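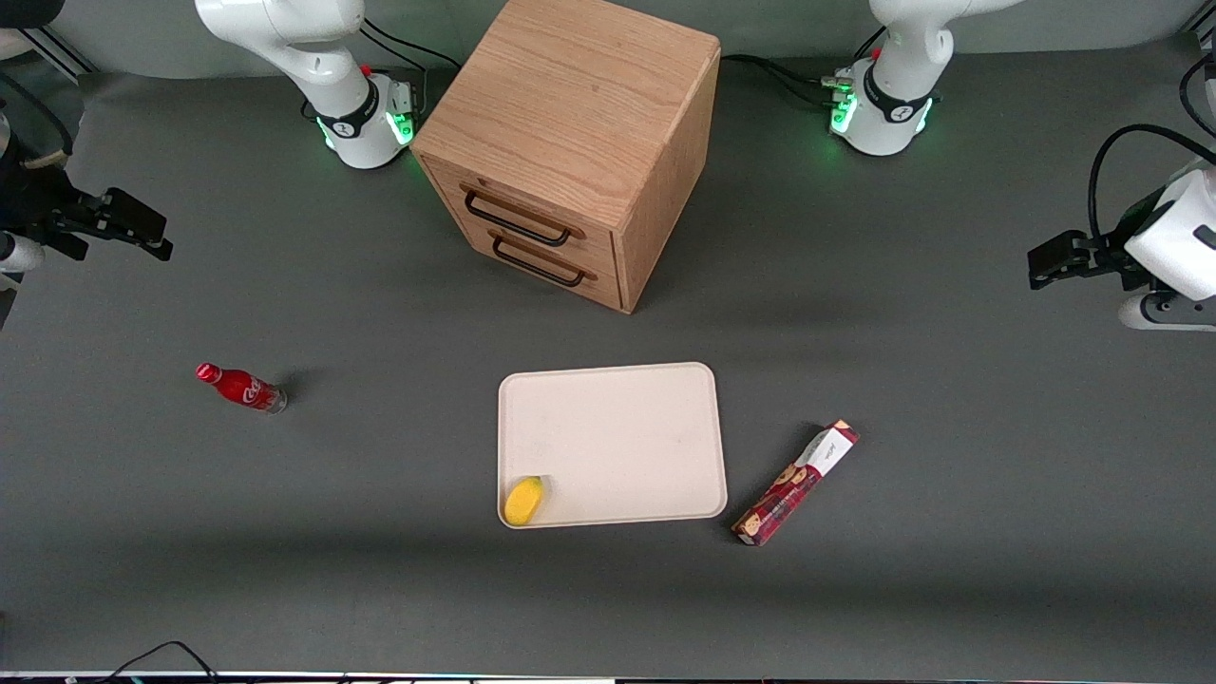
Kimutai Swai had been maintaining the booking system at Suderon for two years when he decided to move its URL redirects out of the configuration file. By then the file held 3,897 of them.

"Every time a customer renamed a page, someone had to edit a PHP array and deploy," he says. "It was one line of work and then a wait for the build. People stopped asking for redirects and just let the old links die."

Suderon runs hosted sites for small venues. Its code base, called Gimell inside the company, is a PHP application with a MySQL database behind it. Swai's first attempt put the redirects in a table and looked each one up before routing began.

"That worked on my machine. On the live servers it added a query to every request, including the ones for pages that existed. We had it on for an afternoon."

The second version turned the order round. The router runs first, and the redirect table is read only when no route matches. A listener on the not-found event takes the path, strips the trailing slash, and looks for a row. If there is one, the visitor gets a 301. If not, the usual error page is shown.

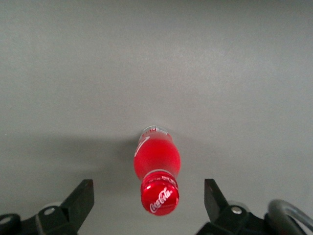
Words: Staff writer, Brindon

The weak spot was bots. They ask for addresses that have never existed, and each of those now meant a trip to the database. Swai added a cache in front of the table, and he stores the misses as well as the hits. A miss is kept for 300 seconds.

"You have to cap it, though. A scanner can fill your cache with rubbish in no time. We keep 1,000 misses per site and throw out the oldest."

Chains were another matter. Some old pages had been renamed so often that a visitor went through 4 redirects before reaching anything. The import script now follows each chain to the end and saves only the final address. It also refuses loops — the old file had several, all of them between pages with and without a capital letter.

Customers edit the table themselves through a form in the admin area. Swai was against this at first and wanted changes to go through support. A colleague on the Kong team, who look after the admin screens, talked him round.

"I thought they'd redirect their home page by accident. One of them did, so the form won't accept a bare slash any more."

He has not got to wildcards yet. Customers want to move whole folders at once, and a plain lookup on the path can't do that. He is trying a second, smaller table of prefixes, checked after the exact match fails, with the longest prefix tried first.

"I'd like to keep regular expressions out of it. I don't want to be on the phone explaining those."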